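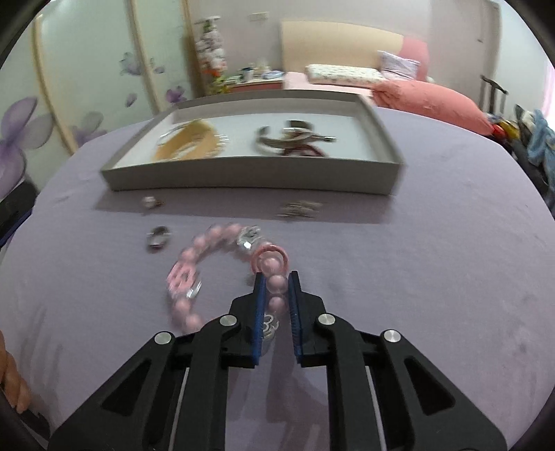
The pink one, mid-sort, with the grey tray behind it.

I have been meaning to go through my jewellery since we moved, and I can tell you exactly how long I've been putting it off because the box I shoved it all into still had June written on the lid in my own handwriting. Not this June, either.

Anyway, it rained all morning, the washing wasn't going anywhere, and I finally tipped the whole lot out on the bed. I always do this on the bed. I know a table would be more sensible, but small things bounce off tables and they don't bounce off a sheet, and the lavender one is plain enough that you can spot a stray bead on it. (My floral doona cover ate an earring back in the old house and I have never forgiven it.)

The tray is an old drawer insert I've had forever, grey with white sides, nice and shallow. My rule was that whatever went in the tray was staying and getting a proper home, and whatever sat on the sheet was still up for discussion. It worked for the first half hour, and then I started putting things in the tray because I liked how they looked next to each other, so take that as you will.

First in was the tan woven bangle with the little metallic beads along the edge. I wore that thing to death one summer and it goes with everything I own, because everything I own is navy or some kind of oatmeal. Then the thin silver bangle, which I'm keeping even though it spends most of its life up my sleeve. The silver cuff was a maybe. It pinches if I've got a jumper on, and I do live in jumpers, but I put it on to decide and then forgot I had it on and made a cup of tea, so that's a yes. The dark red beads went in beside it. They were Mum's colour more than mine but I'm growing into it.

Now, the pink bracelet! I love this bracelet and I had completely lost track of it. It's all round glossy beads, the palest pink, with a clear faceted crystal one, a few see-through spacers and a little curly silver charm that hangs down and gets caught in every cardigan. Karlijn Van Dijk gave it to me when we were both working at Birent and sharing a desk that was really meant for one person. She'd bought it at a market on a lunch break, decided it was too sweet for her, and slid it across to me on top of a pile of invoices. We've both been gone from there for years and I still think of her every time I see that shade of pink. I sent her a message straight away. She'd forgotten it existed and wanted to know if I still had the stapler as well. (I do.)

I was worried about the stringing, so I had a good look along it, bead by bead, and gave it a very gentle tug either side of the big ring-shaped one where I thought it might be rubbing. Seems fine to me. If I'm wrong I'll be hunting pink beads under the bed and you'll hear all about it.

The rings were harder. There's the small silver one with the pale stones, and another with a pinkish stone, and neither of them fits the finger I bought it for. I had the pale one priced for resizing once and talked myself out of it. This time I rang the place up the road, Pavlović, and they said $30 for a plain band and more if there are stones to work around, bring it in and they'll see. So it's in my purse, wrapped in a tissue, and I have to remember not to blow my nose on it. The pinkish one fits my little finger if I don't mind it being a bit loose, and for now I don't.

Then came storage, where I always come unstuck. I'd been eyeing off a proper jewellery cabinet, one of those tall mirrored ones with hooks inside the door, for $179. I had it in the cart and everything. Vlasta Kos talked me down over the phone. She pointed out that I wear the same 6 pieces on rotation and that the cabinet would be full of phone chargers by Christmas, and I couldn't argue, having seen what happened to the last nice box. She keeps hers in an egg carton in her undies drawer and has never lost a thing.

So the tray is going in the top drawer of the dresser, bracelets on the left, beads on the right, and the rings in a saucer until I find something with a lid. I've cut a bit of felt for the bottom so the bangles won't skate about when I shut the drawer. I had to measure it twice and I still cut it crooked, but the crooked bit's at the back.

A few things I did along the way, in case you've got a box of your own waiting. I wiped the silver with a soft dry cloth and left it at that. I kept the beads well away from any cleaner, as I wrecked a strand that way once and the colour came off all over a tea towel. I undid knots with two pins and a podcast, and gave myself until lunch, and stopped at lunch even though there was still a snarl of fine chain I could swear has 1000 links in it. It's gone back in the June box. I've crossed out June.

The pink bracelet hasn't made it into the drawer yet. I'm wearing it now and it keeps clicking on the edge of the keyboard, and the charm has already had a go at my cardigan.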